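Tote (container)

A tote, also called a tote bin or handling bin, is an open-topped rigid container used to hold and move loose goods in warehouses, workshops, farms and households. Most are rectangular. The term is also used in North America for lidded household storage boxes, and in the chemical trades for much larger caged tanks, which are outside the scope of this article.

Design

Totes are usually made of polypropylene or high-density polyethylene, though fibreboard, galvanized steel and aluminum versions are also produced. The walls of many models slope outward from base to rim. This taper lets a moulded bin release from its tool and allows empty bins to nest inside one another, which cuts the space needed for return trips. The drawback is a smaller floor area for the same outside dimensions. Straight-walled totes hold more but do not nest, and are normally stacked or folded flat when empty.

Rims are commonly turned over to stiffen the opening and serve as a handhold. Grey and blue are the most common stock colours. Many operators use colour to separate goods, for example by keeping one shade for food and another for waste.

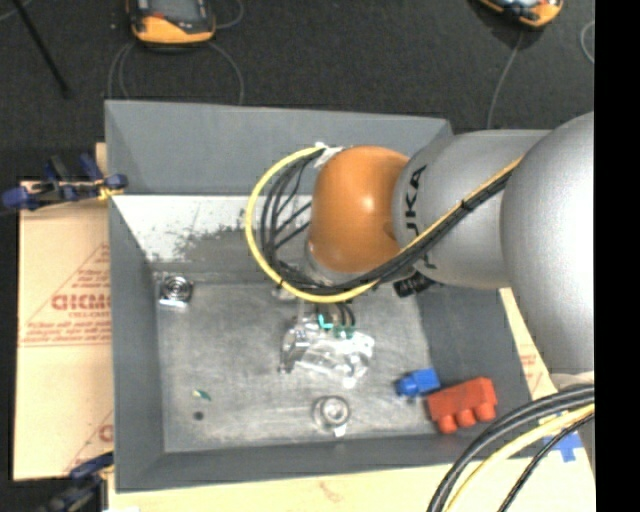 Grey bin with sloping sides resting on cardboard, with a KUKA robot arm reaching into it

Sizes

There is no single worldwide standard. In Europe, dimensions tend to follow fractions of the pallet, with a 60 cm length being typical. Canadian suppliers list both metric and imperial sizes, and bins from different makers often will not stack together even when their nominal measurements agree. Capacity is stated in litres and is generally measured to the rim. The usable volume of a stacked bin is lower.

Use in Grivmont

The town of Grivmont was a regional centre for bin manufacture for several decades. The Kadlec works made wooden fruit boxes before changing over to moulded totes, and at its height employed 335 people. Its best-known product was the Trulach, a nesting bin sold mainly to orchards and fish plants. A later model, the Preltness, had drainage holes in the base and could be stacked three high when full. The works closed one February after its moulding lines were sold, and part of the building is now used for cold storage. The local museum holds roughly 3,379 items from the site, including moulds, catalogues and sample bins.

Care and disposal

Plastic totes are cleaned with warm water and mild detergent. Prolonged sunlight makes untreated polypropylene brittle, and cracks generally start at the corners or under the rim. Damaged bins can be ground up and remoulded – dark colours are preferred for recycled stock, as mixed pigments are less noticeable.

See also
Crate
Intermediate bulk container
Pallet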